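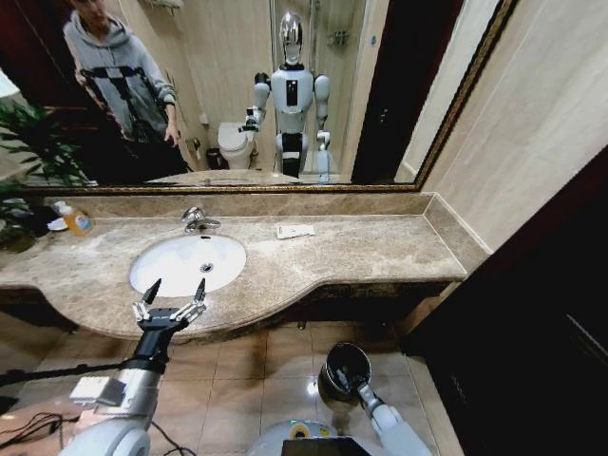

Vanity top in marble with wide framed mirror, dark gold-toned finish.

Girell Stone Sealer G2
Penetrating sealer for marble, limestone and other absorbent stone. Interior use.

Product overview

Girell G2 is a solvent-free liquid sealer for natural stone worktops, vanity tops, shelves and splashbacks. It soaks into the surface and lines the pores of the stone. It leaves no film and does not change the level of gloss. Water, soap and most cosmetic products stay on the surface long enough to be wiped away.

G2 slows staining. It does not protect polished marble against etching. Etching is a chemical reaction between the stone and an acid (vinegar, lemon juice, limescale remover, some toilet cleaners) and no penetrating sealer prevents it. Customers who need acid resistance should ask for the Clakby coating sheet, which covers a film-forming product applied by trained fitters only.

Suitable surfaces

Polished or honed marble
Limestone and travertine, filled or unfilled
Unglazed terracotta (test first)
Cement grout joints

Not for use on glazed tiles, glass, quartz composite, or stone that has been waxed. Wax must be stripped with Gunetti W and the surface left to dry fully before sealing.

Before you start

Place a few drops of water on a clean part of the stone and leave them for 10 minutes. If the stone darkens under the drops, it will take sealer. If it does not, an earlier treatment is still working and G2 will sit on the surface and smear.

Mask metal taps, mirror frames and painted woodwork. G2 wipes off glass while wet but can leave marks on lacquered or gilded finishes. Silicone joints should be fully cured.
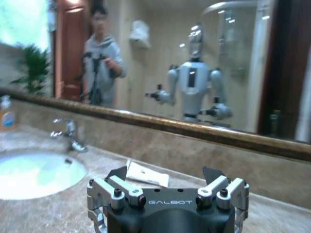

Edges need more care than the main area. The cut face at the front of a worktop is usually more absorbent than the polished top, and so is the rim of a basin cut-out. Coat these parts first with a small brush, then do the top. Where the stone is mottled or veined, take-up will differ across the slab — keep the whole area evenly wet and feed the parts that dry out early.

Application

1. Wash with a neutral cleaner, rinse and allow to dry overnight.
2. Apply G2 with a lint-free cloth or flat brush until the surface is evenly wet.
3. Leave for 10 minutes. Do not let it dry on the surface.
4. Buff off all residue with a clean dry cloth.
5. Apply a second coat after 2 hours if a water test still shows darkening.

Keep the surface dry for 22 hours after the last coat. Do not stand bottles or soap dishes on it during this time. Residue that has dried on can be softened with a little fresh G2 and buffed away at once.

Technical data

Form: milky liquid, clear when dry
Base: water
Working temperature: 10 to 25 °C
Number of coats: 1 or 2
Shelf life: 2 years unopened
Storage: upright, frost-free

Ordering

G2-250, bottle, 250 ml
G2-1000, bottle, 1 litre
G2-5000, can, 5 litres (trade accounts)

Pallet quantity for the 1 litre bottle is 57 cartons. Orders received by noon on Friday leave the Snorradóttir warehouse the same day. Opened containers cannot be returned.

Technical questions: Vlastimil Pešek, stone care desk
Trade accounts and samples: Silvia Sýkora

Related products

Gunetti W wax stripper
Girell neutral stone cleaner
Clakby coating for marble (fitters only)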